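The Door at the End of the Hall

The listing had said "character," and by November Benvinda Bettencourt had found most of it. It was in the pipes. It was in the third stair, which groaned like a man being asked to help move a couch. Most of all it was in the door to the back room, which would not stay shut.

She had bought the house from a Mr. Macedo, who left behind a can opener, a calendar from a tire shop and a note saying the back room was "drafty but friendly." She thought this was a sales tactic until the first night, when she closed the door, brushed her teeth, and came back to find it standing open with the hall light falling through it.

"Houses settle," said her sister on the phone.

"It's had 54 years. How settled does it need to be?"

Her sister recommended a handyman named Omton, who charged by the visit and believed in short ones. He opened the door. He closed it. He put his ear against the wood, for effect she assumed, and told her the hinges were tired.

"Tired of what?"

"Opening," he said, and wrote her a bill.

After that came the man from Terley Doors & Glass, who wore a tie and would not discuss repair. He wanted her to have a Cluvetti, a door that arrived in a crate from overseas and closed with a sound he tried to do with his mouth. It cost $2,737, handle extra. Benvinda told him she had owned cars for less. He said a car didn't add value to a hallway, and she had to admit he had her there.

She tried a wedge of cardboard. She tried a brick wearing one of her socks. For 8 days the brick did a fine job, and then she met it at two in the morning with her bare foot and said several things that Mr. Macedo, wherever he had retired to, may have felt in his knees.

So she sat down on the floor of the back room one afternoon with a cup of coffee and a screwdriver and looked at her opponent properly. She had expected to hate it.

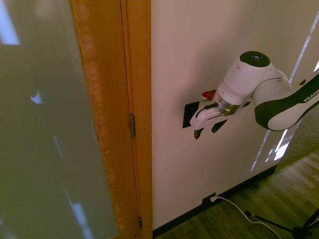
The wood was a good warm orange, the kind people paint over and then pay somebody to uncover. The hinges sat neatly in the frame, looking no more tired than she was. Even the frosted glass had its points. It gave away nothing at all, a quality she had looked for in two husbands.

She tightened every screw she could reach. One turned and turned and never got any tighter, like a conversation with Omton. She pulled it out, packed the hole with toothpicks the way her father used to, and drove the screw back in until her wrist complained.

Then she shut the door and waited on the floor with her coffee going cold.

At ten past four it was still shut. At five it was still shut, and she went off to start dinner feeling like a licensed contractor. She called her sister and left a message that was mostly laughing.

She was peeling the second potato when she heard the click.

"Fine," Benvinda said, to the hall in general. "But you're paying for the heat."

She set a chair beside the back room window, where the draft was worst, and ate her dinner there with a blanket over her knees. It was drafty. She supposed it was also friendly. The brick she kept, though she moved it out to the porch and let it have the sock.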